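Progress report to the Masex fund, second period
Project: Learning to pick up and place small objects from hand-held demonstrations
Prepared by Matěj Sokol, Flallon lab
2023-07-27

Thank you again for your patience with the date of this report, and for the kind questions you sent after the last one. I have tried to answer them as I go along, so please forgive me if the order wanders a little from the template.

As you will remember, we spent the first period building the hand-held gripper and persuading ourselves that what a person does with it at a table can be turned into something a robot arm can repeat. Since February we have been doing the less glamorous part, the collecting. We now have 648 demonstrations that passed our checks, recorded by four people, all of them on tabletop tasks with one or two objects. Another 151 were set aside, most of them because the tracking lost its place partway through and the path of the gripper could not be recovered cleanly. I had hoped for a smaller pile of rejects, and I will come back to that further down.

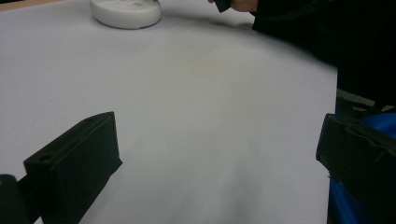

Pale objects on pale tables have taken up more of our time than any other single question this period. Our first model, which we call Vunar, was trained mostly on colorful things, and it did well on them, and then we gave it plain white ones and it became very unsure of itself. With a round white disc on a white tabletop there is little more to go on than the rim and the soft gray shadow below and to the right of it. The open space between the two black fingers is a helpful guide to where the gripper is pointed, but it says nothing about how far away the disc is, and distance was exactly where Vunar made its mistakes. It tended to close the fingers too early, a little short of the object, and then carry on quite happily with nothing in its grip.

We tried three remedies. The first was simply to brighten and darken the training pictures at random, which helped less than we expected. The second was to give the model a short history of pictures, so that it could use the way things shift as the gripper moves closer. This made the biggest difference by far, and early closing is now an occasional fault where it used to be the usual one. The third was to collect more demonstrations with pale objects under even indoor light, and we are still doing that, so I would rather not make any claims for it yet.

A word about people. You asked whether it matters that someone else's hands or sleeves come into view while a demonstration is being recorded. We worried about this too, and at first we threw such recordings out. We have since put them back in, and on our own test tasks the model trained with them did no worse than the one trained without. I should say that these tests were small and all done on our own tables - a kitchen or a workshop may well tell a different story, and we plan to find out.

Now to the rejected recordings. Plain surfaces are hard on the tracking as well as on the model, because there are so few details to hold on to from one moment to the next. We have begun asking people to start each demonstration with a slow sweep that takes in the edge of the table and some of the room behind it. It adds a few seconds and a bit of grumbling, but the recordings made this way have been noticeably steadier. I will send proper figures once we have a fair comparison.

Spending is in line with the plan, apart from spare gripper fingers, which wear faster at the corners than we had allowed for. We have covered this from the travel line and do not need to ask for more. The written guide for new demonstrators is behind schedule, and that is my fault entirely.

For the next period we intend to finish the pale-object set, repeat the main tests on a second robot arm, and write up the work on picture history as a short paper. I would be very glad to show you the setup in person if one of you is passing through, and the draft of the paper will come to you before it goes anywhere else.

With warm thanks from all of us,
Matěj Sokol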